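水果为什么穿不一样的衣服

Kassa 小百科 · 吃的学问

小朋友,你吃水果之前,有没有好好地看过它一眼?我说的是真正地看,凑得很近,鼻尖都快碰到果皮的那种看。大多数时候我们太着急了,水果一洗好就往嘴里送,一口下去又甜又凉,哪里还顾得上管它长什么样子呢!我小时候也是这样,外婆端上来一盘水果,我总是第一个伸手,吃完了抹抹嘴,你要是问我刚才那只梨身上有没有斑点,我准答不上来。

所以今天我们慢一点,先不吃,先看。我在桌子上铺了一块格子桌布,蓝绿色和白色相间的,摆上几样水果:一只浅黄色的大梨,一只小小的橘子,一颗暗红褐色、像枣子那样的小果子,还有一只圆圆的、皮色绿里带褐的果子。格子桌布有个好处,水果放在上面,颜色显得特别清楚,谁大谁小,一比就知道。你家里要是没有格子布,铺一张白纸也行,旧挂历的背面也行。

好啦,我们从最外面的一层说起,也就是果皮。

果皮是水果的衣服。衣服有什么用呢?冬天挡风,夏天遮太阳,摔跤的时候还能护一护膝盖。果皮做的事情跟这个差不多。水果里面大部分是水,要是没有一层皮包着,太阳晒上一天,水分就跑掉许多,果肉会变得又干又皱。外面还有好多小虫子、小霉菌,正等着找个口子钻进去呢。果皮把它们挡在门外,一直挡到水果长熟为止。

你可以做一个很简单的小实验。请大人帮忙切两片一样厚的苹果,一片带皮,一片去皮,放在盘子里,不要盖盖子,第二天早上再来看。两片都会变软变皱,可是带皮的那一边往往还撑着一点样子。再看看旁边那只没有切过的苹果,它还是圆鼓鼓的,好像什么事情都没有发生。这就是一件完整的衣服和一件破了口子的衣服之间的差别。(做完实验的苹果片就别吃啦,在外面放了一夜,不干净了。)

有些果皮的外面还有一层薄薄的蜡。葡萄和李子身上那层白白的、像起了雾一样的东西,就是它们自己长出来的,叫做果粉。很多小朋友以为那是灰尘或者农药,使劲地搓呀搓。果粉能让雨水一滑就滚下去,也能帮水果留住身体里的水。冲洗的时候掉一点没关系,留一点也没关系。
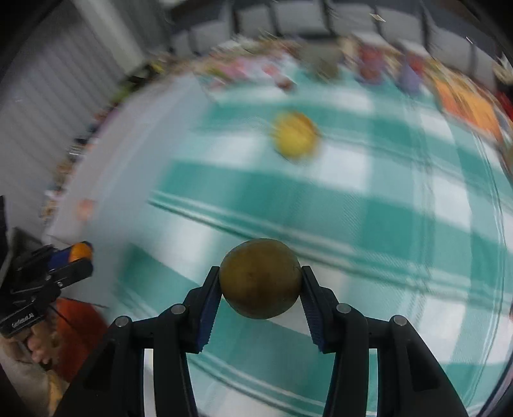 那么,为什么有的果皮光光滑滑,有的果皮摸上去粗粗的呢?

这里面有一个很有意思的秘密,叫做“皮孔”。水果长在树上的时候,跟我们一样是要呼吸的。它没有鼻子,就靠果皮上一些小小的开口来换气。果子越长越大,果皮也跟着被撑开,有些小开口就慢慢变成了一个一个的小点点。这些小点点的边上会长出一种叫“木栓”的东西,颜色发褐,摸起来有一点粗糙。你见过软木塞吧?软木塞也是木栓做的,它来自一种树的树皮。一只梨的身上,竟然藏着跟软木塞差不多的东西,我第一次听说的时候惊讶得不得了,赶紧跑去厨房拿了一只梨出来摸!

所以梨身上的褐色小斑点,大多数时候是很正常的,跟有些小朋友脸上的雀斑一样,生来就有。它们不脏,也不代表梨坏了。有些梨的斑点又细又密,有些梨的斑点大大的,疏疏朗朗,跟品种有关系,跟它长大时的天气也有关系。下过很多雨的年份,果皮有时候会长得更粗一些,颜色也更褐一些。还有一些梨,木栓长得满满的,整只梨都变成了褐色,那是它们品种的样子。

可是,坏掉的斑点也是有的,我们要学会分辨。正常的小斑点平平的、干干的,按上去跟旁边一样硬。坏掉的地方常常会发软,手指轻轻一按就陷下去,颜色比旁边深,边缘一圈一圈地往外扩,有时候还会闻到一股酒味或者酸味。要是看见了绒毛一样的霉,那就更不用说了,整只都不要吃。有的小朋友会问,把发霉的地方挖掉,剩下的能不能吃?软软的、水多的水果不要这样做,霉菌的细丝可能早就伸到里面去了,眼睛看不见。

接下来我们说说颜色。

小果子刚刚长出来的时候,好多都是绿色的。绿色来自“叶绿素”,这个词你可能在讲树叶的课上听过。绿绿的小果子躲在绿绿的叶子里,鸟儿和松鼠不容易找到它,它就可以安安心心地长大。这时候的果子通常又酸又涩,谁咬上一口都要皱眉头,种子也还没有长好,还没到离开家的时候呢。

等到种子长好了,事情就变了。叶绿素一点一点地减少,藏在里面的黄色、橙色就露了出来,有些果子还会新做出红色和紫色来。黄色和橙色常常来自“类胡萝卜素”,听名字就知道,胡萝卜里有很多。红色和紫色常常来自“花青素”,葡萄、蓝莓里面就有,你吃完蓝莓伸出舌头照照镜子,那个颜色就是它染的。

果子换上鲜艳的衣服,香味也跑出来了,这就好像在对小动物们喊:“快来吃我呀,我已经甜啦!”小动物高高兴兴地吃了果肉,把种子带到很远的地方去,种子落进土里,说不定明年春天就发芽了。你看,植物自己没有脚,却有办法请别人帮它搬家。

不过呢,颜色这件事也有脾气不太一样的。有的果子熟了还是绿的,比如某些品种的枣,脆脆甜甜的时候皮上还有一大片青色。有的果子皮色灰扑扑、褐乎乎的,一点都不起眼,切开来却甜得很,猕猴桃就是这样,毛茸茸的一身褐色。还有橘子,我们总以为橙色才是熟,可是在天气一直很热的地方,橘子里面熟透了,外面的皮可能还是绿的,要等到天气变凉,绿色才慢慢退下去。所以光看颜色是不够的,还要闻一闻,掂一掂,轻轻地摸一摸。

说到橘子,它的衣服可以说是最讲究的一件。你拿一块橘子皮,对着光看,上面有许许多多的小圆点,好像针尖轻轻扎出来的一样。这些小圆点是“油胞”,里面装着香香的油。你剥橘子的时候,是不是觉得有一股很冲的香味一下子喷出来?那就是油胞破了。要是喷到眼睛里可疼啦,所以剥的时候脸要离远一点,剥完了也先洗手再揉眼睛。

橘子皮的里面还有一层白白软软的东西,像棉花一样,它能起到垫子的作用。橘子从树上掉下来,有这层垫子隔着,里面一瓣一瓣的果肉就不那么容易摔坏。那些白色的丝丝叫“橘络”,是给果肉送水、送养分的小管道,有的小朋友要把它们撕得干干净净才肯吃,其实吃下去也没有关系,就是味道有一点点苦。

枣子的衣服又是另外一种。新鲜的枣子皮很薄,绷得紧紧的,亮亮的,咬下去“咔嚓”一声。晒干以后,里面的水少了,身子就缩小了,可是皮没有那么会缩,没地方去,只好皱起来,一道一道的,像老爷爷额头上的皱纹。你穿一件爸爸的大毛衣试试看,袖子是不是也堆成一圈一圈的?道理差不多就是这样。把干枣泡在水里,它喝饱了水又会胖起来,只是再也回不到原来那样光滑了。

水果放在一起的时候,还会互相“说悄悄话”呢。

它们说话不用嘴巴,用的是一种气体,名字叫“乙烯”。我们看不见它,在厨房里也闻不出来。苹果、香蕉、猕猴桃和不少种类的梨,在变熟的时候都会放出乙烯。旁边的果子收到了这个信号,有的就会跟着加快变熟的脚步。所以家里要是买了硬邦邦的猕猴桃,大人常常会把它和苹果一起装进袋子里,放上几天,就变得软软甜甜的了。反过来说,一只已经熟过头的苹果放在一堆水果里,别的水果也可能被它催得太快。

也有不怎么听悄悄话的。橘子就是这样,摘下来的时候有多甜,基本上就是多甜,你把它放在苹果旁边,它也不会变得更甜。葡萄和草莓也差不多。所以买橘子的时候要挑好,可别指望带回家以后它自己再长本事。
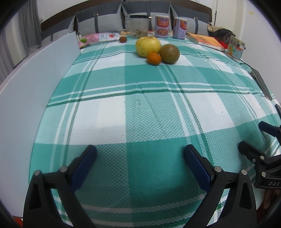 那家里的水果应该怎么放才好呢?我把自己的办法说给你听,你可以回去跟爸爸妈妈商量商量。

买回来的水果先不要急着全部洗掉,皮上沾着水,放久了容易发霉,要吃多少洗多少就好。摆的时候轻轻放,别从高处“咚”地丢下去。水果摔一下,外面可能看不出什么来,里面的果肉却已经受了伤,过一两天那块地方就会变成褐色,变得软塌塌的。大的、重的放在下面,小的、软的放在上面,要是桌子够宽,就一只一只地摊开,让它们中间留一点空,空气好走动。

厨房的桌子上常常还有瓶瓶罐罐,有装干货的罐子,有装吃食的罐头,它们跟新鲜水果可不是一个脾气。干的东西最怕潮,水分一多就会发霉、结块,所以要装在罐子里,把盖子拧紧。罐头没有打开的时候可以放很久,打开以后就得换到干净的盒子里放冰箱,早一点吃完。新鲜水果呢,它还在呼吸,闷在拧得紧紧的罐子里反而不舒服。同样都是吃的,有的要闷着,有的要透气,住的房子都不一样。

香蕉怕冷,放进冰箱皮会发黑,放在外面就好。葡萄、草莓和樱桃喜欢凉一点的地方,适合放冰箱。梨要是还硬着,先放在外面,等它香味出来了再放进冰箱。橘子放在通风的地方就可以,要记得常常翻一翻,看看最底下的那只是不是还好好的。我有一年七月就忘了翻,等到想起来的时候,最底下那只已经长了一圈青绿色的霉,连累了它旁边的两只,心疼了我好半天。

最后,我们来玩一个游戏吧!这个游戏叫“摸摸猜猜”,一个人也能玩,两个人玩更热闹。

请你准备 4 种水果,梨、橘子、苹果、枣都行,家里有什么就用什么。把它们洗干净擦干,放在桌布上,先仔细看一遍。然后请一位大人用毛巾把你的眼睛蒙上,再递给你一只水果。你先摸它的皮,是滑的还是粗的?有没有小坑?再摸摸它的形状,圆圆的,还是一头大一头小?找一找它的“肚脐眼”和果柄在哪里。掂一掂,重不重?放到鼻子底下闻一闻,香不香?都想好了,再说出它的名字。

猜完以后,拿一张纸,把每种水果的衣服画下来。画的时候不用着急画得多漂亮,要紧的是把你发现的东西画进去。梨的斑点是大还是小?橘子的小圆点密不密?苹果红的那一面和黄的那一面,中间是怎么慢慢变过去的?你会发现,就算是同一个袋子里买回来的两只苹果,花纹也不一样,晒到太阳多的那一面常常更红,被叶子遮住的地方颜色就浅一些。要是一片叶子正好贴在果子上,有时候还会留下一块浅浅的印子呢。

画好了,游戏也玩好了,就可以吃啦。削皮的刀要让大人来拿,果核别吞下去,尤其是枣核,两头尖尖的,小一点的弟弟妹妹吃枣的时候,要请大人先帮忙把核去掉,再切成小块。吃下来的果皮也先别扔,橘子皮放在小碟子里,屋子里会香上好一阵子。

下一次我们讲种子,看看果子肚子里住着的那些小家伙,为什么有的只有一颗,有的却有一大把。你要是先切开看了,记得数一数,写下来告诉我。

2019年1月8日 阅读 2406 收藏 111

读者留言

橘子味的云:带女儿一起读的,读到一半她就跑去厨房摸梨了,回来跟我说“妈妈,它长雀斑”。

二年级三班小豆包:我画了苹果和橘子,苹果上面真的有一块浅的!不过我不知道是不是叶子印的。

阿禾:想请教一下,梨放冰箱以后皮上黑了一片,摸着还是硬的,这种还能吃吗?

Kassa 小百科 回复 阿禾:先切开看看里面。有些梨受了冷皮会变黑,果肉还是白的、没有怪味,削了皮就可以吃。要是里面也褐了、软了,就别吃了。

爱吃枣的土拨鼠:枣皮会皱的那一段,我家孩子真的去翻了他爸爸的毛衣……现在毛衣还在沙发上。

慢慢走:橘子熟了也可能是绿的,我活了这么大才知道。以前买到带青的都不敢给孩子吃。

最近更新

面包里的小洞洞是谁吹出来的
鸡蛋为什么一头大一头小
盐是从哪里来的
洗碗的泡泡为什么会变颜色
桌布上的格子是怎么织出来的
冬天的萝卜为什么比较甜

联系我们 | 投稿说明 | 版权所有 Kassa 小百科,转载请先来信 | 返回顶部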